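Larora bench table: our review after 11 weeks

I plan equipment purchases for a small robotics group, and I don't get excited about tables very often. This one got me! When we budgeted for a two-arm station, the arms ate most of the meeting and the thing they bolt to got one line on the spreadsheet, marked "bench, misc." Please give it more than one line.

We bought the Larora from Flundcombe for $2174, with a butcher-block top and a black extrusion frame around it. Shipping was another $504, and I hadn't planned for it, so put that in your first draft and save yourself an awkward email.

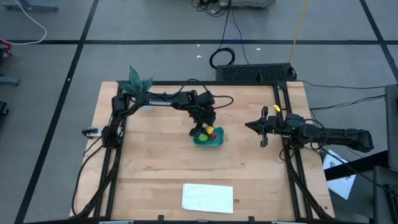 What I love most is the rail. You can clamp or bolt almost anything to it, move it a few inches, change your mind and move it back. Our old bench was a plain lab table, and every new mount meant drilling another hole. Now a change of layout takes a coffee break, and the top still looks lovely – warm maple, and a nice solid feel when you lean on it.

Assembly took 2 people most of a Sunday. The instructions are fine up to the corner braces, then they get vague. Lay out all your brackets first and buy a bag of spare T-nuts (you will drop some, and they roll).

We also had a quote from Zilum for a welded steel frame. It was stiffer on paper and cheaper, but you pick your mounting points when you order and live with them. If your task is never going to change, go for it! Ours changes all the time. Small toys and a tray are cheap to swap, so the setup has to keep up.

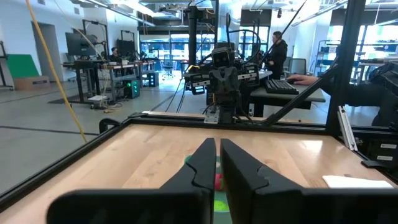 Other things for the budget sheet: cable management (buy double what you think), a desk close enough for the operator, and floor space on every side. I left out that last one and had to redo the room plan. Manalastas sells a leveling foot kit that fits the frame, and I'd add it to the first order, as our concrete slopes more than I'd have guessed.

Gripes? The wood needs oil now and then, and the end caps on the rails pop off if you brush past them. Four and a half stars from me, and a second one is already in next year's request.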